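MASETHOLM LODGE
February walkthrough, with comments
Completed by Zamfira Ene

Ratings are OK, WATCH, FIX and NO. A WATCH means it can wait until the spring guests arrive. A FIX means it can't. NO is for things I want gone from the property. Last winter's sheet had no NO column and I missed it badly.

Start time 8:15 a.m., outside temperature unpleasant.

OUTSIDE

1. Driveway clear and passable for a fire truck
Rating: WATCH
It is 400 feet from the road to the front door and the fire department in Drevbridge wants all of it plowed to full width. It was plowed to the width of one plow. The reflector stakes on the left side have been knocked flat, presumably by the same plow. Stand them back up before the next snow or we'll be finding them in June with the mower.

2. House number visible from the road
Rating: FIX
Visible from the road if you already know where it is. Somebody hung the wreath over it. Take the wreath down. It's February.

3. Front steps and handrail
Rating: FIX
Second step rocks. The handrail is solid at the bottom and optional at the top, where the bracket has pulled out of the post and been pushed back in with what looks like chewing gum and turns out to be caulk of a similar age. New bracket, longer screws, into the wood this time. Sand bucket is by the door and has sand in it, so full marks there. The scoop is missing. Guests will not use their hands.

4. Propane tank
Rating: OK
1,000 gallons, lid closes, gauge readable, nothing stacked against it. The snow shovel was leaning on the regulator and I moved it. Please find the shovel a home that is closer to the steps and further from the gas.

5. Roof edge and icicles over the back door
Rating: WATCH
There is a very handsome row of these right over the spot where people stand to smoke. I knocked down what I could reach with the broom. Guests should be sent out the side door until it thaws, and the sign saying so should be on the inside of the back door, where people can read it before they go out. It is currently on the outside.

ENTRY AND HALL

6. Exit paths clear
Rating: FIX
The hall is an exit path. It is also, at the moment, a ski rack, a boot bench, a second boot bench and a rolled-up rug waiting for a decision. I have made the decision. The rug goes. One bench may stay if it lives on the wall side and never travels.

7. Occupancy card posted
Rating: OK
It says 12. The booking page also says 12. This is the first year the two have agreed, and I'd like it left alone.

8. Fire extinguishers
Rating: FIX (kitchen), OK (hall, upstairs landing)
Hall and landing are both in the green, pins in, tags current. The kitchen one is in the green too but is hung directly behind the stove, so that in the event of a stove fire you may reach through the fire to get it. Move it to the wall by the pantry. I asked for this last year and was told the bracket was "already up."

9. Smoke and carbon monoxide alarms
Rating: OK, except the bunk room
Pressed every button. The dog next door would like it known that they all work. The bunk room alarm was in a drawer with its battery beside it, which tells me a guest made popcorn in there and solved the problem. Put it back up and check after every group, not once a season. Put a line in the welcome folder asking people to open a window instead. Make it friendly. I tried writing it and it wasn't.

VENTS, CORDS AND ANYTHING WITH A PLUG

10. Air slots on equipment clean and unblocked
Rating: WATCH

Most of what I write up under this heading is dust, and most of the dust is from blankets. The dehumidifier had grown a felt coat. The space heater in the mudroom had a mitten on it, and I have put the mitten in the lost and found and the heater on a tile. The two bedroom fans were fine, being new and unloved. 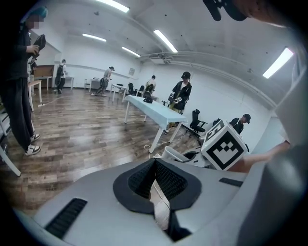 Slots collect whatever the room gives them, and the cleaning crew tends to wipe the top of a thing and call it clean. A long black vent with ridged grooves, like the one on the left of that gray housing, needs a soft brush run along the grooves, because a damp cloth packs lint into them. Do the shorter one near the rim as well, the side people forget. Textured black pads get the brush too, dry, and no spray cleaner: mesh-like surfaces hold on to the stuff. A thin white cable sitting in a gap is to be left exactly where it is and not hooked out with the corner of a duster. Everything is to be unplugged before any of this starts. I would have thought that one went without saying, until I watched the toaster being done.

11. Extension cords
Rating: NO
The brown one behind the couch, running under the rug to the lamp and from the lamp to the other lamp. I've cut the plug off so that it can't be rescued from the trash, where I found it last time I threw it away. Have Cifuentes Electric put an outlet on that wall when they come for the panel. It'll cost money. So do couches.

12. Electrical panel
Rating: FIX
Door opens, breakers are labeled, and some of the labels are correct. "Kitchen" turns off the bathroom. "Bath" turns off the porch. "Misc." turns off the well pump, as a family from out of state learned over the holidays. Cifuentes to trace every circuit and write it out in pen. Pencil was used last time, near a damp wall.

13. Outlets near water
Rating: OK
Tested each with the plug-in tester, all tripped and reset. The upstairs bathroom one takes a firm thumb.

KITCHEN

14. Stove and hood
Rating: WATCH
Burners light on the first try, apart from back left, which thinks about it. Hood filter is greasy enough to have an opinion. Run it through the dishwasher by itself. By itself means without the guests' wine glasses.

15. Refrigerator temperature
Rating: OK
Cold. The thermometer in the door is showing a perfect number and has been showing it since it was dropped, so I used mine. Replace theirs.

16. Hot water at the tap
Rating: FIX
Far too hot. Turn the heater down and test again at the kitchen sink the next morning, before anyone has showered. I know there will be complaints about the third shower. A lukewarm third shower has never sent anyone to urgent care.

17. Knives
Rating: WATCH
Loose in the drawer, points toward the hand. There's a knife block in the pantry with potatoes in front of it. Introduce them to each other.

UPSTAIRS AND BUNK ROOM

18. Stair treads and lighting
Rating: OK
The new strips are down on every tread and they've stuck. The bulb at the top works. The switch at the bottom works. The switch at the top works when the one at the bottom lets it. Adding to the Cifuentes list.

19. Bunk rails and ladders
Rating: FIX
Ladder on the window bunk is hooked over the rail but no longer screwed to it. A kid can lift it off, and kids will, to play something with it. Two screws, ten minutes. Rails are all tight. Somebody has carved "LEO WAS HEER" in the top one, and I've sanded the splinters but kept the message.

20. Windows open for escape
Rating: FIX
Bunk room window was painted shut. I opened it with a putty knife and some language. Wax the track and open it again in a month, or the paint will win. The sash lock is stiff but turns.

BASEMENT

21. Furnace
Rating: OK
The Plasus started up without argument, filter changed, nothing stored within arm's reach of it. The service sticker is current. There's a faint tick on cool-down that the technician calls normal and I call a tick. It heated the living room to 83 while I was upstairs with the window, on account of a thermostat that had been set by someone very cold. I have turned it down and put the cover back on.

22. Storage shelves
Rating: WATCH
Heavy on top, light at the bottom, leaning slightly toward the stairs as if listening. Paint cans go down to the floor level, board games go up. Strap the whole unit to the wall. Throw out the can marked "good white." It's neither.

23. Sump pump
Rating: OK
Poured a bucket in, it woke up, did its job and went back to sleep. Wish the same for all of us.

24. Dryer duct
Rating: FIX
Pull the dryer out and clean the full run. I got a handful from the near end alone. The flap outside is stuck half open and something has considered nesting in it. Use metal duct for the replacement, not the white plastic hose someone has left helpfully on top of the machine. The hose is a NO.

SIGN-OFF

Do items 3, 8, 16, 19 and 24 before the next booking. Item 12 depends on when Cifuentes can get here, and they've been told about the well pump. Initial each line when it's done, with your own initials. Last year's sheet was initialed "OK" all the way down, and we don't employ an O.K.

First aid kit checked at the end: restocked, apart from tweezers. Please buy tweezers. I used mine on the handrail.

Finished 1:40 p.m.
Z. Ene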